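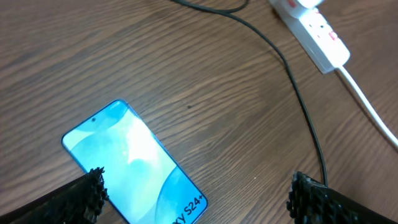 Slide 1. Wrist camera view, phone and cable task, Claleneo open day.

Speaker notes: Open day report, Claleneo manipulation lab
Slot: 2:00 p.m., second talk after lunch

SLIDE 1 (title)

Leave the slide up while people sit down. Start when the door is closed.

Opening line: "I spent a day in September at the Claleneo open day, and I want to go over what they demonstrated, how it was set up, and what we should copy."

State the scope. The talk covers the tabletop cell only. The mobile base and the palletizing line were also open to visitors, but those are in Rafferty's written report and I will take questions on them by email.

Point at the slide. Two black fingers with textured pads come in at the bottom, the phone is on the left with its screen on, the thin black cable runs down the right side. Power strip top right. Brown wood table, bright, even light. The left fingertip covers part of the screen. Mention that the readable part of the text on the phone ends in S24+, so people in the back stop squinting at it.

Do not describe the grasp as successful or failed from this slide. One still does not say. Results come on slide 5.

SLIDE 2 (why these objects)

The visit was arranged through Dodimia, who supply the test benches. Their interest is in desk clearing: phones, chargers, cables, small office items. The claim on the invitation was that the arm could sort and place these without a fixture.

Three properties to name for the audience:
- A phone is thin, flat and smooth. There is very little edge to get a finger under.
- A lit screen changes what the camera sees. Glare moves as the wrist moves.
- A cable has no fixed shape. Where it was on the last run tells you little about the next one.

Add: grain on a wood table gives the vision system a lot of texture to deal with. On the slide it runs diagonally, in light and dark streaks. A plain mat would be easier. Claleneo said they kept the table on purpose. I think that was the right choice for a public demonstration and the wrong one for a baseline measurement. Say both.

SLIDE 3 (the cell)

Go through the block diagram left to right. Arm, gripper, wrist camera, workstation, operator console. No overhead camera in the version we saw.

The workstation runs a planner called Vusten. It takes the wrist image and the joint positions and returns a short motion, then asks for a new image. The operator can stop it between motions. Visitors were allowed to press stop. Several did, and it recovered each time without a restart.

Stress the lack of an overhead view. With only a wrist camera, the arm sees least when it is closest to the object. Go back to slide 1 here. The first letters on the phone are hidden under the left finger, and the black cable goes out of sight at the right one. Anything under a fingertip has to be remembered or guessed.

[If asked about finger pads: I did not get a material or a part number. Do not speculate. The surface is rough and covered in small raised bumps.]

SLIDE 4 (the demonstration as run)

Format was fixed. Each session had 4 stages:
- Place the arm at its home position and show the live wrist view on the wall screen.
- Approach the named object.
- Close the fingers and lift.
- Set the object down in a marked zone.

Sessions were short and there was no rehearsal in front of the group. The host read the object name aloud, then typed it in. Objects that were not named stayed on the table. That matters for the cable: the arm has to work next to it even when it has no job to do with it.

Practical note for our own open day. The wall screen was the part people watched. Most visitors looked at the arm for the first stage and at the wrist view after that. If we run something similar, put the screen where both can be seen without turning around. Claleneo had it behind the group for the first session and moved it before the next.

SLIDE 5 (numbers)

Read these slowly.

Training set: 3,000 recorded grasps, as stated by the host. I did not see the data.

We attended 3 sessions with the phone as the named object. It was lifted and placed in 2 of them. In the other one the fingers closed above the edge of the phone and the operator stopped the run.

These are not enough runs to give a rate, so do not let anyone write down a percentage. If pressed, repeat the counts.

Cable grasping was shown once, at the end, and was described by the host as early work.

SLIDE 6 (what to copy, what to change)

Copy:
- Live wrist view on a large screen
- Stop button in reach of visitors
- Ordinary objects on an ordinary table

Change:
- Add a second view from above
- Route supply cords off the work surface unless they are part of the task
- Log every run, including stopped ones, and post the log by the door

On the second item, go back to slide 1 and trace the white cord from the power strip to the right side of the picture. It takes up reach area. Our safety sheet would require it to be clamped or moved.

Ask the room whether we want visitors inside the marked line. Allow time for this. The bench group had objections last time and should be heard before we order floor tape.

SLIDE 7 (questions)

Likely questions and short replies:
- Cost of the cell: not disclosed.
- Can we borrow it: Dodimia will quote a loan period, request is in.
- Does Vusten run on our arm: the driver exists, untested by us.
- Pad wear: asked, no figure given.

Leave slide 7 up. Slide file and the run counts go in the shared folder after the session.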